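Teleop demos in sim, how many is enough?

nilley27
I'm driving the arm with a gamepad and I've got 27 demos of the sponge pick. My hands ache. Do I really need 100? 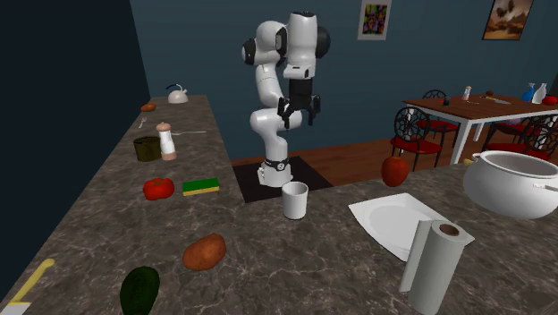
Kitchen sim, gripper open, sponge on the left counter

Ferraro
100 at least. I did mine with a 3D mouse – much smoother.

drostow
Disagree. 10 tidy ones beat 100 wobbly ones. Bin any where you dithered.

Ferraro
Mine fell apart on 10 as soon as I moved the sponge!

nilley27
Right, binning the ditherers first, then more tonight.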